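Fight Night Cage and Mat Check, with my notes
Zedine Gym, Eltmont. Walked through 23 May 2020 by Leonora Buenaventura 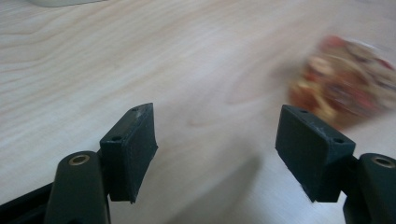 I do this walk before every amateur card we put on, and I've started typing up my comments so whoever does the July show doesn't have to read my handwriting (sorry, Nair crew, I know the last one was rough!). Same order as always: cage first, then the floor, then the back rooms.

CAGE

1. Posts and base plates: OK
I leaned on every post with my full weight and nothing shifted. The bolts on the post by the red corner took a bit of a turn, so give that one a second try on the day.

2. Post padding: FIX
The cover next to the blue corner has a split seam right at head height. Tape is fine for sparring but I don't want it on a fight night, so I've asked Caltitz for a new cover. If it doesn't come, swap in the one from the practice cage. It's ugly, it's the wrong blue, and it fits.

3. Fence: OK, with a comment
No broken links or sharp ends that I could feel. I ran a towel along the whole thing at knee height and again at shoulder height, and it snagged once near the door. I filed that spot down and it passes now.

4. Door and latches: OK
Both latches close and stay closed when I kick the door from inside (my favorite part of the job). Please keep the cornermen from hanging on it between rounds!

5. Canvas: FIX
Tight everywhere except a ripple near the center logo. You can catch a toe in it. Needs to be pulled and re-laced, then walked again in bare feet. I know people hate re-lacing. I hate it too.

6. Steps: OK
New grip strips are on. The top step still creaks but it holds, and I jumped on it plenty.

FLOOR

7. Gap between cage and front row: FIX
I measured 72 inches on three sides and a good bit less by the judges' table. Pull that table back until it matches.

8. Seating: OK
The plan has 300 chairs and the aisles line up with both exits. The rows by the bar were zip-tied together, which I like, so do that with all of them.

9. Cables: FIX
The sound cable crosses the walkout. Run it behind the stage or put the rubber cover over it. Last show a flyweight nearly went down before his fight even started, and I'm not watching that twice.

10. Exits: OK
Lights working, doors push open, nothing stacked in front.

BACK ROOMS

11. Doctor's table and kit: OK
Gloves, gauze, ice packs, swabs, all in date. The kit count sheet is taped inside the lid.

12. Stretcher route: OK
We walked it with a teammate strapped in, from the cage door to the side exit, in nearly 25 seconds. He complained the whole way, so the straps are snug.

13. Warm-up mats: OK
Cleaned and drying flat. Check the corners for curling once they're down.

14. Scale: NOT DONE
Didn't get to it. The test weights were locked in the office and I didn't have the key.

So that's four fixes and the scale. I'll be back to look at the canvas once it's re-laced, and I need 2 people with strong hands for that, so text me if you're around. Bring your own gloves.

Leonora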